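17th May

Parkach label set, second round. Redrew the kettle icon from scratch because the old one had 20 anchor points on the spout alone and wouldn't take a clean stroke. Got it down to 5 by putting points only at the extremes and pulling the handles level. Looks the same at print size.

Stroke weights: outer line 4 pt, inner detail 2 pt. Round caps, round joins. Saved as a graphic style called Flimalow outer so it can be dropped on the rest of the set. Remember to expand strokes on a copy only. I lost the live version of the jug in April doing it on the master.

Colour. Jacobs swatches still in RGB, and the teal goes flat when converted. Picked a new CMYK mix by eye against the printed card. Needs a proper proof from Zilum before anyone signs it off.

Gradient on the lid: tried a mesh, too fiddly, went back to a plain linear one with three stops. Blend steps showed as bands on the office printer, might just be the printer.

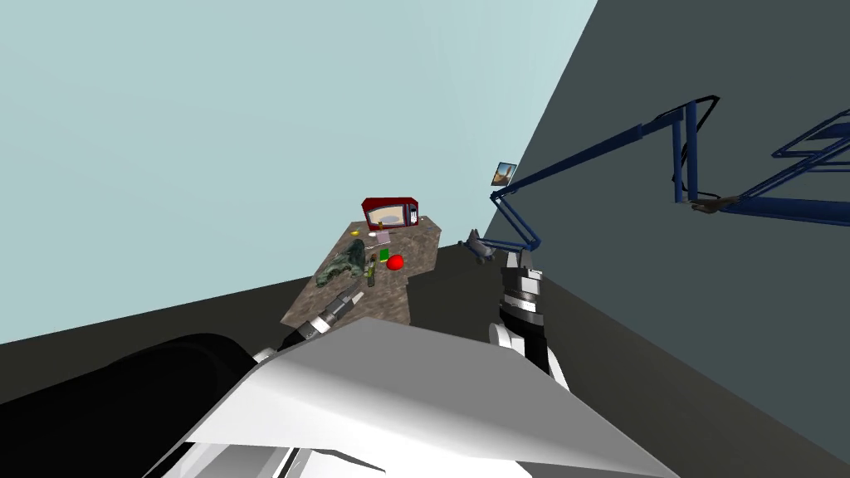 Pattern tile for the backing sheet is nearly 10 mm too wide and leaves a gap on the right. Snap to pixel was on. Turned it off, rebuilt the bounding box with no fill and sent it to the back, and it repeats properly now.

Still to do: outline the type, name the layers, bin the unused symbols. File is on the shared drive under Parkach, working.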